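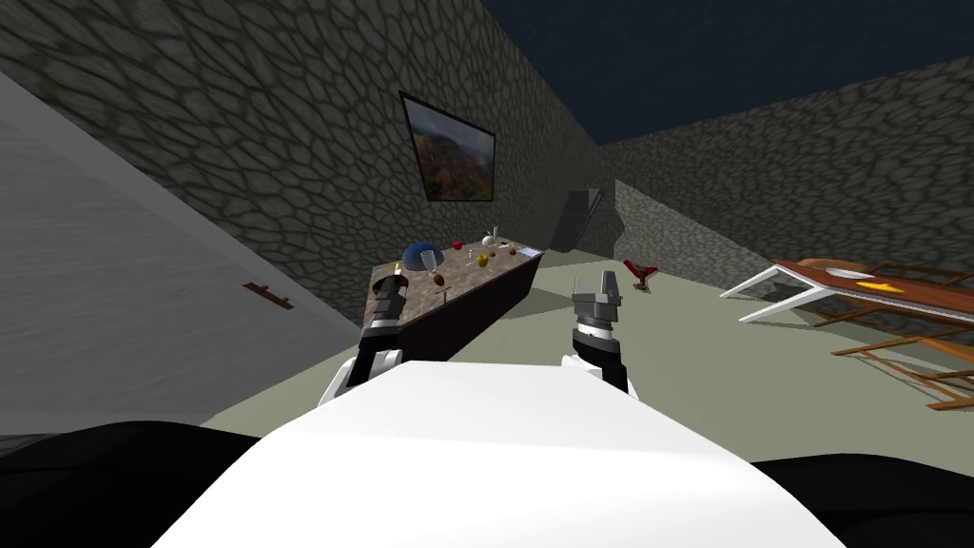
Maricica Pascu wrote in to say that her kettle furs up again within a fortnight of descaling, and could the vinegar be at fault?

Probably not. In a hard water area like Tramthorpe, two weeks is normal. Citric acid works faster than vinegar and leaves less smell.

Half fill the kettle and bring it to the boil. Switch off at the wall, then add 2 tablespoons of citric acid slowly, as it fizzes. Leave for 80 minutes, pour away and rinse 3 times.

Empty the kettle overnight. Scale builds up quicker in standing water.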